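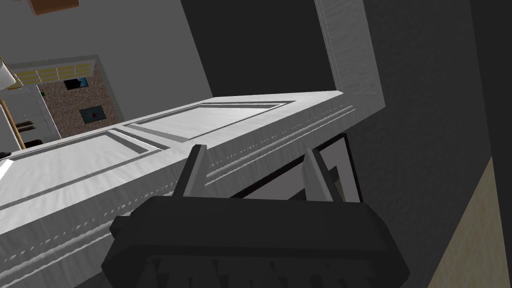 Gripper open at the edge of the panelled door, simulated household scene.

Home Visits Products Reviews Contact

The Gulora open afternoon took place in April, on the first floor of their office, and was given over almost entirely to Skudeo, the simulation package they sell to firms developing household robots. Doors opened at 13:30. There were 21 visitors, split into two groups, and I was in the second.

Skudeo supplies a set of furnished interiors, a library of movable objects and a task runner. The user brings a robot model and a control program. The package places the robot in a room, starts the task, and records joint positions, contact forces and the view from whichever cameras have been set up. The standard licence includes 700 interiors. A smaller edition with seven interiors is offered for teaching and costs a good deal less, though Gulora would not put the price in writing on the day.

The session was led by Ruan Sibiya, who looks after the door and drawer tasks. He had chosen doors for the demonstration on the grounds that customers ask for them most and complain about them most. A door in Skudeo is defined by its hinge axis, mass, friction, closing force and latch state. All five can be fixed, or drawn from a range at the start of each run. The last of these was added in the current release. Earlier versions had doors that were either free to swing or locked, and a program trained on them had no reason to learn anything about handles.

We were shown the task editor first. It is plain and reasonably quick. A start pose is set by dragging the arm or by typing joint values, and I found typing the better method, as dragging tends to move the elbow when only the wrist is wanted. Start poses can be saved under a name and shared between interiors. Camera placement is handled on a separate tab. With the camera close behind the gripper, as in the runs we watched, the fingers and the door fill most of the view and the rest of the room is reduced to a small area beyond.
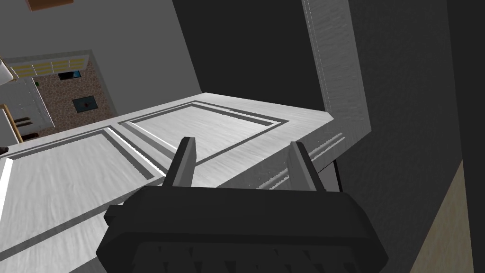 I asked how the package deals with a finger touching a raised edge or a groove in a panel. Contact is worked out on a simplified shape by default, so fine mouldings are drawn but not felt. A detailed contact shape can be switched on for each object, at some cost in speed. On the demonstration machine a batch of 4,000 runs with the simple shape was said to finish overnight. There was no equivalent figure for the detailed shape, and anyone working on grasping narrow parts should ask for one before buying.

Surface friction deserves a similar note. One value is applied to the whole door, handle included. Painted timber and a metal lever do not behave alike, and Sibiya agreed that separate values would be preferable. He gave no release date.

The second half covered Peduven, the optional service in which Gulora staff build a customer's own rooms from drawings. The example was a two-room flat made for a firm called Briggs. Door widths and handle heights are taken from the drawings, while masses and closing forces are estimated unless the customer supplies measurements. Delivery is in the same file format as the standard interiors – useful, as existing start poses load without conversion.

Points I noted for our own evaluation:

Export of force data is to plain text only, one file per run.
Failed runs are kept, with the stopping condition recorded.
The viewer will not play two runs side by side.
Licences are tied to a machine, and moving one requires an email to support.

The trial version lasts a month and includes the detailed contact option. I have requested a copy and will begin with the latch tasks, using our own arm model, before looking at drawers.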